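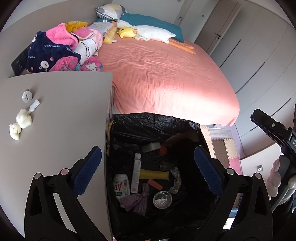

Trash bag keeps sliding down inside the bedroom bin

Posted in Home & Cleaning — 4 replies hidden, 2 shown

Godley

I have an open bin between the bed and a small table in my daughter's room. No lid, no inner ring. The bag is folded over the rim when I put it in. By Thursday one side has slipped down and whatever goes in after that ends up between the bag and the wall of the bin. Contents are ordinary bedroom trash: plastic cups, food wrappers, empty bottles, packaging. Nothing heavy.

I have tried a knot in the slack, which tears after a few days, and tape, which leaves residue on the rim. The bags are plain black ones without a drawstring. Is this a bag size problem or a bin problem? I would prefer not to buy another bin.

Biljana Petek

Most likely bag size. Measure around the outside of the rim with a tape measure, then lay an empty bag flat and measure straight across the opening. Double that second number. If the result is much larger than the rim, the bag has slack and the fold will not hold under load.

For a close fit, the doubled width should exceed the rim by an inch or two. You also need enough length to reach the floor of the bin and still fold 4 inches down the outside. If the bag hangs above the floor, the full weight of the contents pulls on the fold, and that is the usual cause of slipping on one side.

Two other points:

Trapped air. A new bag often balloons and sits high. Push it down into the corners with your hand before folding the rim. The first cup or bottle will otherwise drag the bag down with it.

Retention. If you want to use up the bags you have, put a wide elastic band over the fold, just under the lip. It has to be shorter than the rim measurement so that it stays under tension. Replace it when it goes slack — mine lasts from one May to the next.

Cups and rigid bottles take up far more room than their weight suggests. Flatten what can be flattened, and take the bottles out for recycling if your area collects them.

Belhaj

Binder clips. Two on each side. Done.

Godley

Measured it. The bag is far too wide for the rim, and it does not reach the floor either. Elastic is on for now and I will get a narrower, longer bag next time. The clips work too but they catch on the bed sheet.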